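Teaching by hand at Okberg
11/11/21

Walid Srour has spent most of the past two years moving robot arms he is not touching. He sits at a desk with a pair of handles, watches a screen, and picks things up in another part of the room. Each time he does it, the robot keeps a record of what its joints did and what its cameras saw.

Srour runs the demonstration work at Okberg, a small company that trains arms for kitchens, canteens and break rooms. He and his colleague Majdi Moussa are responsible for what the staff call the lessons. A lesson is one task done once, start to finish, by a person in control of the arm. For the task they are working on now, clearing drinks from a table, they have 173 lessons they consider good enough to use.

"People expect it to be programming," Srour said. "Most of my day is picking up a can and putting it somewhere else."

The company uses two ways of showing a task. In the first, the operator takes hold of the arm and guides it through the motion. Okberg's older arm, the Biko, is taught this way. Moussa prefers it for anything that involves pushing or turning, such as opening a drawer.

"You feel the drawer through the arm," he said. "If it sticks, you know. With the handles I have to guess from the picture."

The trouble with guiding by hand is that the operator ends up in the recording. An early set of lessons had Moussa's sleeve in nearly every camera view, and the arm did poorly once the sleeve was gone. They threw out 103 of those lessons in January and started again by remote control, using a set of handles called the Azar.

Remote control has its own problems. There is a short delay between the hand and the gripper, and new operators tend to overcorrect. They close too early, or they come down on the rim of a can and tip it. Srour asks them to practice for a full day before anything is saved.

"The first hour is embarrassing for everyone," he said. "I knocked over more cups than I want to talk about. Then your hands slow down and it gets better."

He does keep some of the poor attempts. If the operator misses a can, backs off and tries again, that stays in, and he wants the arm to learn the recovery along with the grasp. What he removes are the lessons where the operator stopped to think with the gripper hanging in the air. The arm picks up the pause too, he said, and will sit there waiting for no reason.

Drinks are harder than they look, according to Moussa. A full bottle and an open can need a different grip, and a shiny table gives the cameras a second, upside-down copy of whatever is standing on it. The team changes the layout between lessons so the arm does not simply memorize where things go.

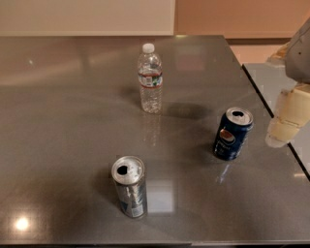

How many lessons does a new task need before the arm can try it alone?

"For a simple pick, we try it after up to 50 or so and see," Srour said. "It usually goes badly, and the way it goes badly tells us what to record next. If it keeps missing on the left, we go and do more on the left."

Both men said the choice of operator matters. Two people will clear the same table in different orders, and a mix of habits can leave the arm undecided between them. Okberg now has its operators agree on an order before they begin — nearest item first, for the drinks task — and write it on a card by the handles.

The next project is with Gorero, which runs office canteens and wants an arm that can sort what comes back on trays. Moussa has started on the bowls. He is guiding those by hand, with his sleeves rolled up, and plans to repeat the whole set with the handles to compare the two.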